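Language Policy and the Classroom, Session 4
Who decides what a school speaks? Notes on the Villalba case
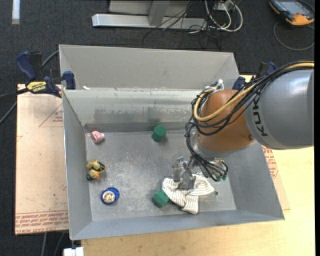 Elis Sayce wrote to me after the last session to say that the reading on Villalba treats the ministry as the only actor with a motive, and that she had never met a school principal, a parent group or a teachers' union without one. I think she's right, and I've rearranged tonight's material accordingly. If you printed the earlier version of these notes, throw it out.

1. What we are trying to explain

Villalba is a bilingual region with a national language and a regional one. For a long time its public schools taught most subjects in the regional language. Then the central government proposed that parents be allowed to tick a box on the enrollment form choosing the main language of instruction. The regional parties called it an attack on the schools. The government called it a matter of individual rights. The newspapers printed both and went home.

Our question is a smaller one than either side's. What would the box on the form have done, to whom, and how would anyone know?

Please notice how seldom the second half of that question gets asked. Most of the writing on this case, including some I've assigned, moves straight from what a rule says to what a rule does. A rule about language in schools passes through a lot of hands before it gets to a child. There's the ministry, then the regional department, then the inspectorate, then the principal who draws up the timetable, then a teacher on a wet morning in February with a class that switches languages every other sentence. At each step something is lost or added.

2. Three claims you will meet in the reading

Claim one: "Schools in the regional language hold children back in the national language."

Ask to see the test. Garcia's chapter (Hélder Garcia, in the course packet) reports no meaningful difference at the end of compulsory schooling. Supporters of the regional model quote this constantly. But look at what was tested. It was a written paper, graded by the region's own teachers, with schools allowed to excuse recent arrivals. I don't say the result is wrong. I say that I wouldn't bet my house on it, and neither should you.

The other side's evidence is worse. It consists mainly of interviews with families who were already in court over the issue. People who sue a school are not a sample of the people who use it.

Claim two: "Parental choice is neutral."

Choice systems have a default, and the default does most of the work. If the box is left blank, what happens? In the first draft of the decree a blank form counted as a request for the national language. In the second draft it counted as no preference, and the school decided. Those are two different policies under one name, and the debate in parliament hardly touched the difference. When a politician tells you he is only giving people a choice, find out what he does with the people who don't make one.

There is also the matter of supply. A small town with one school can't honor two sets of preferences without splitting its classes. The decree set a threshold of 15 requests before a separate class had to be opened. Where did that number come from? I have read the explanatory memo twice and can't find a reason. Hafiz Lau argues that it was picked so that city schools would pass it and village schools wouldn't. He may be right, but he offers no document to back it up, and I'd mark that down in a student paper.

Claim three: "The language will die if it loses the schools."

This one is usually stated as if it were obvious. Cadwaladr makes the strongest case for it. His argument is that when a language is weak in business and in entertainment, school is the one place where children from outside the group have to use it. That's a real mechanism and you should be able to explain it in your own words.

The trouble is that we have plenty of places where the schools did everything asked of them and the playground went on speaking the other language. Compulsory lessons produce people who can pass a test in a language. Whether they order a coffee in it is another matter. Cadwaladr knows this and deals with it in a footnote, where I think it deserved a chapter.

3. The legal lever

A short section, and a dry one, but you can't follow the politics without it.

The central government did not, in fact, have the ordinary power to change the enrollment form. Education was a regional matter. What it had was a temporary power to run the regional administration during a period of emergency, subject to approval by the upper house. The dispute was over whether "running" an administration includes changing its policy.

There are two readings.

The narrow reading says that a caretaker keeps the lights on. It pays the teachers, signs the contracts and leaves the curriculum alone. Anything more has to wait for an elected regional government.

The broad reading says that whoever holds the office holds all its powers, and that declining to act is also a decision.

I used to find the narrow reading plainly correct. I'm less sure now. Erdal Avcı's article points out that the same people who insisted on it here had taken the broad reading in Lereden, when the interim authority there was friendly to them. That doesn't settle which reading is right - hypocrites can be correct - but it should make you slow to accept an argument from principle until you've checked where else the principle was applied.

Also, be careful with the word "emergency." The period was supposed to last 60 days. It was extended. Look up how long it ran in the end and bring the answer with you, along with where you found it.

4. The Treltberg comparison

Treltberg comes up in every debate on this subject as the place that got it right. Two school networks, one per language, each with its own inspectors, and families free to pick. It's peaceful, and I understand the appeal.

Some things the admirers leave out:

The two networks were set up when the two communities already lived in separate districts. The schools followed a line on the map that people had drawn for other reasons.

Mixed families have to choose one network, and moving between them after the first years is hard. The official figures don't record how many would have liked to.

Treltberg pays for it. Two networks cost more than one, and the region had the money. I have yet to see a proposal for copying the system that includes a budget.

A charter of 1456 is often cited as the root of the arrangement. It's a trading charter. It lets merchants plead before the town court in their own tongue and says nothing at all about schools. Somebody quoted it in a speech once and it has been copied from speech to speech. I mention it because two papers in last year's class cited it, and neither writer had read it.

5. Reading the polls

You have the Dotard survey in your packet. Dotard is a polling firm, and a competent one as these things go. Look at the wording of the two main questions.

Question A asks whether parents should "have the right to choose" the language of their child's schooling. A large majority says yes.

Question B asks whether pupils should "be separated by language" at school. A large majority says no.

Many of the same people answered both. You can't have the first without some of the second, at least in a town of any modest size. Each camp published the question it liked. The lesson I'd draw is that most of those asked hadn't spent much time on the matter, and I don't blame them. They have jobs.

What the survey can't tell you is how strongly anyone feels. A parent who shrugs and says yes counts the same as one who would move house over it. When turnout is low and feelings are uneven, the second kind of parent decides elections.

6. What happened to the decree

It was announced, it was denounced, and it was quietly put off. The official explanation was that the enrollment period had come too close. That period's dates had been public all along.

Historians of the episode tend to pick one of two stories. In one, the government never meant to go through with it and only wanted to please its voters elsewhere in the country. In the other, it meant every word and lost its nerve when its partners in the upper house balked. Lau prefers the first and Avcı the second. Both rely on unnamed officials. My own view is that there probably wasn't a single plan to uncover. Governments contain people who disagree, and announcements are sometimes made by one faction to trap another.

I can't prove that either.

7. For discussion

Pick one of these and come ready to talk for a few minutes. No slides.

Suppose you must draft the enrollment form. What does a blank answer mean, and how do you defend that to each camp?

Sayce says that principals were the most powerful people in the Villalba system because they wrote the timetable. What evidence would convince you she was wrong?

Is there a version of the narrow reading that would have let the interim authority enforce a court ruling on language hours? The regional court had issued one and it was being ignored. Don't skip this awkward fact because you happen to like the schools that ignored it.

Find one statistic in the reading with no source. There are several.

8. Papers

The short paper is on a single claim made in public about language in schools, in any country you can read the sources for. State the claim exactly as it was made, trace where it came from, and say how far it holds up. I would sooner read "I couldn't find out" with a decent account of where you looked than a confident page built on a press release.

Don't use Villalba. I've read enough about Villalba.

Garcia and Cadwaladr are both on reserve at the library desk. The Avcı article is only in the packet, and page 4 of it came out faint in the copying - ask me for a clean one if you can't read it.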